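# Salt-Preserved Lemons, the Slow and Easy Way

If you've never opened a jar of your own preserved lemons, you're in for a treat. The smell alone! It's bright and salty and a little bit floral, and a spoonful of chopped rind will wake up a pot of beans, a roast chicken or a plain bowl of rice. You need lemons, salt, a jar and some patience.
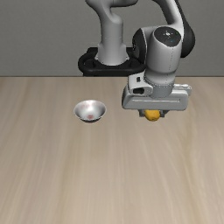
*By Heikki Leinonen | 20 February 2025*

I learned this from my grandmother's kitchen notebook, which she started in 1949 and kept adding to until the pages came loose. Her version has cinnamon in it. Mine doesn't, but I'll get to the spices in a minute.

## What you'll need

- Small unwaxed lemons, enough to pack a quart jar tightly, plus a few extra for juice
- Coarse salt with no iodine or anti-caking powder (I buy the big gray bag from Kemppainen, the grocer on our corner)
- A clean quart jar with a lid that seals
- A bay leaf and a few peppercorns, if you like

Thin-skinned lemons are wonderful for this. Pick ones that feel heavy and give a little when you squeeze them. If all you can find is waxed fruit, scrub it under hot water with a stiff brush and dry it well.

## Packing the jar

1. Run boiling water through the jar and let it drain upside down on a clean towel.

2. Trim the stem ends and cut each lemon into quarters from the top, stopping short of the bottom so it stays in one piece. Work over a bowl so you catch the juice. 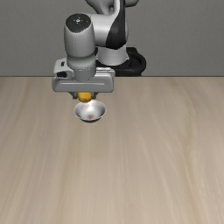
3. Put a spoonful of salt in the bottom of the jar. Open up each lemon, stuff it with salt (be generous, a heaped tablespoon is good) and press it in hard. Really lean on it! You want the juice running.

4. Tuck in the bay leaf and peppercorns as you go, then top up with fresh juice until the lemons are completely covered. Any rind poking out can grow mold.

5. Close the lid and leave the jar somewhere cool and dark for 14 days. Turn it over every day or so and check that the fruit is still under the juice.

6. Move it to the fridge and wait another two weeks before you start eating.

## Using them

Rinse a piece, scrape out the pulp and slice the rind as thin as you can. Go easy on other salt in the dish until you've tasted it. My favorite is a big spoonful stirred through warm lentils with olive oil and too much parsley.

Save the brine, too! It's terrific in salad dressing, and a splash in potato soup last November had everybody at my table asking for the recipe.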